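Six weeks with the Mosuveo package

October 30, 2020

I promised to Yeshi that I will write down my opinion before we send back the signed form, so I do it in public, because two other people have already asked me by mail whether the Mosuveo package is worth the money. My short answer is yes for a team like ours, with some complaints.

First what it is. Mosuveo rents you the robot, the software to teach it, and a person who answers your messages. You bring the room and the job. Our job is shelf work: taking cans and bottles, putting them back, turning them so the label looks to the front. We pay per month for the robot, and on top of this there is the cover kit from Kahsay, which costs 398 dollars and which I ordered without asking anybody. Harish has forgiven me for it, I believe.

The delivery was on the promised day. The crate was too wide for our inner door and we lost one morning with unscrewing the door. It is written in the manual, on a page that I read afterwards. The setup itself took us one afternoon. Somebody who has worked with robot arms before will not need the video course, but I would keep it for new colleagues. The speaker talks slowly and he shows the mistakes too, and I liked this.

Teaching is done by hand. You move through the task together with the robot, you save the attempt, and you repeat it. After this you mark which attempts were good. The marking is the boring part. You can mark up to 500 attempts in one project, then the software asks you to open a new project, and the names of your objects do not come along. I had to type "small can, yellow lid" again and again. I wrote to the support and received a friendly answer from Iason Makris, who said they know the problem. Knowing is nice. I would prefer a button for export.

The cameras are the best part of the package for me. You get a view from the head and a view from the wrist, and you can look at both while you work. I had expected to use only the head view. With time I started to look at the wrist more, mostly when the hand goes down and the body is standing in the way of my own eyes. One has to get used to it, for the wrist camera looks at many things which do not interest you: the floor, a foot, the leg. In the beginning I was lost every time the arm was hanging down. Now I can read it quite well, in the same way as one learns to park with a mirror.

About the covers. The Kahsay cloth goes over the hand and leaves the fingertips free. It is dark, thin enough, and it makes folds where it wants. Getachew was afraid that it would get caught somewhere, and in our first week it did get caught one time, on the corner of a shelf. We pulled it tighter and fixed it with the strap, and since then it is fine. Washing is allowed at low temperature. I would not buy a second set, though -- the price is high for something that my aunt could sew.

What works well for us: small cans with a lid. They have a good size and they do not bend. Bottles lying on the side are harder, they like to roll when you touch them from the wrong end. Soft packages I leave for later. The sales page says "all common grocery items" and I find this sentence too brave.

Also I want to mention the noise, as it is missing in the other reviews I found. With the door closed you hear it in the next room as a kind of soft whining. Kenneth, who sits there, has given it a 5 out of 10 for annoyance. For comparison, our old printer had an 8 from him.

The contract can be ended every month, this was important for us. Insurance is included, but transport back is not, and I recommend to ask for this price in writing before you say yes. We asked too late.

We will keep it until the end of the winter. If the export button arrives I will write an update here.
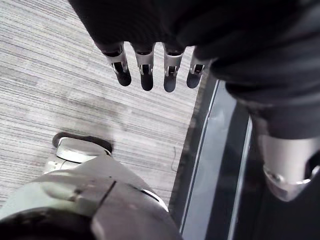
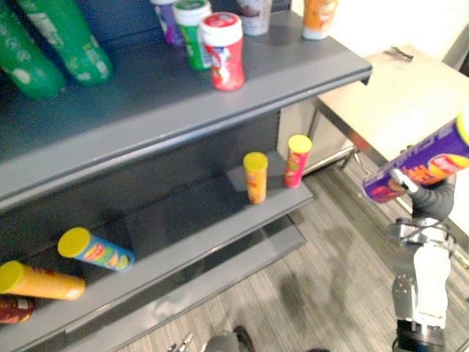
At work with the Mosuveo package: first the covered hand over the carpet, then a purple can in the gripper next to the shelf.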